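Saucepans to borrow at the Flinerwood kitchen library

The kitchen library in Flinerwood opens its pots and pans section on Sat 31 May. From that day, members can take home a saucepan in the same way as they already take baking tins and cake stands, and keep it for two weeks.

The library started in January with baking things only. Most of them came from people who were moving to a smaller flat or who had received the same present twice. Pots were also offered from the beginning, but they had to wait, as there was no good place to keep them. Now the back wall has six new shelves, built by the joiner's workshop Mészáros in Uvix, and the collection has grown to 382 pieces.

Constanza Toledo, who looks after the collection, has spent the spring matching lids with pots. Many pans arrived with a lid that belonged to something else, and several lids arrived alone. "People are very generous, but they give us the pan on Monday and find the lid in summer," she says. A pan goes on the shelf only when it has a lid that sits well, a knob that does not turn loose and a handle that is firm. 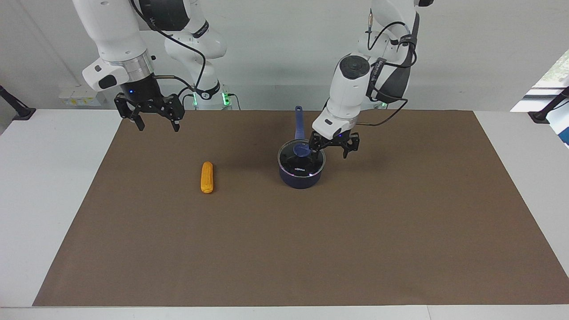 Glass lids are the favourites among the members who were asked, because one can look at the food without letting out the steam. They are also the pieces which Ms Toledo worries about most. Each lid will be lent together with its pan and must come back with it, wrapped in a tea towel if it travels by bicycle. A member who breaks a lid is asked to say so at the desk, and there is no fine for the first one.

Pans with a long handle have got the lower shelves, with the handles turned to the wall – the first plan was to have them pointing out, and the passage is narrow. Those with a hole at the end of the handle can also hang from the rail beside the door. Casseroles with two short handles stand higher up, and the very big soup pots stay on the floor, where a child cannot pull them down.

Every pan has a card with a line about what fits inside. This was the idea of Facundo Salinas, who teaches the evening cooking course in the same building. He finds that litres say very little to a beginner. On his cards one reads instead "rice for a family", "one corn cob, not broken" or "eggs for breakfast, no more". The corn cob is his favourite measure. If it can lie down in the pan and the lid still closes, he says, the pan is good for most things a person living alone wants to cook. 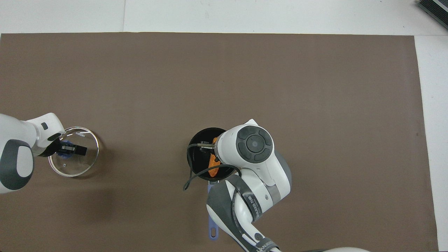

Mr Salinas will also give a short lesson on the opening day on how to take off a hot lid. It should be held by the knob with a dry cloth and tilted away from the face, so that the steam goes to the other side. A glass lid should not be put directly into cold water afterwards. He repeats this in each course and says that he will go on repeating it.

Borrowing is free for members. Pans must be returned clean and dry, and burnt ones will be accepted too, if the borrower has at least tried with hot water and baking soda. The supermarket Beltau has given the soda for the first months.

The library still looks for small saucepans with lids, and for one large steamer. Frying pans with a scratched coating cannot be taken. Those who want to give something are asked to bring it during the normal opening hours and not to leave it in front of the door, where two boxes got wet in the rain this spring.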